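Section 4: Lining your Ondora bin

A well-fitted liner makes the Ondora a pleasure to use, and once you have the knack it goes very quickly. Do this the first time on a table, with the bin at a comfortable height and room on both sides for your elbows. After that you can line it wherever you like.

Before you start

Check that the inside is dry and the rim is clean. Crumbs or grit under the fold can nick a thin liner. Use size 12 liners for the standard bin and size 17 for the tall one. If you bought the Curnmont starter pack (part 1405), the correct liners are already in the box.

Fitting the liner

1. Tear one liner from the roll along the perforation. Rub the open end between your fingers until the two layers part.

2. Put a hand inside and give the liner a good shake. It doesn't need to be fully open yet – just loose enough to drop in.

3. Set the bin in front of you and lower the closed end into it. Let the extra plastic bunch up in the middle for now.

4. Find the edge of the opening on the left and bring it over the rim. Hold it there while you do the same on the right.

Blue liner, small round bin

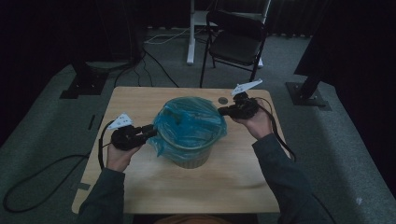
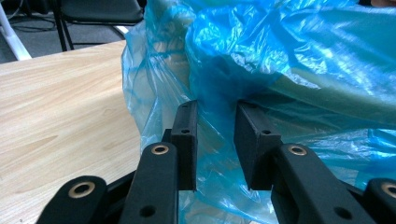
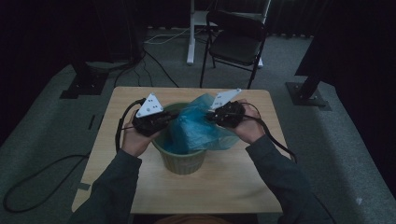
5. Work your way to the front and back, turning the edge down over the rim as you go. Aim for a fold 2 inches deep all the way around.

6. Press the liner down to the base with a flat hand. This is the satisfying part! The trapped air comes out at the sides and the whole thing settles into place.

7. Run a finger around the fold and even out any spot that has ridden up.

Note: Loose folds on the outside are fine. If they bother you, gather the slack at the back and tie it in a small knot, or add the Stometti band (sold separately), which sits just below the rim.

Caution: Don't pull hard on one side to tighten the liner. Thin liners split at the bottom seam first, and you may not notice until you lift the bag out.

Caution: Keep liners away from babies and young children. Plastic bags can cause suffocation.

Changing the liner

Lift the fold off the rim all the way around before you pull the bag up. If it sticks, tip the bin a little to let air in underneath. Iker Zabala, who wrote the first edition of this guide, kept a few spare liners flat in the bottom of his own bin, and we still love that tip – the next one is waiting as soon as the full one comes out.

For cleaning the bin itself, go to Section 5.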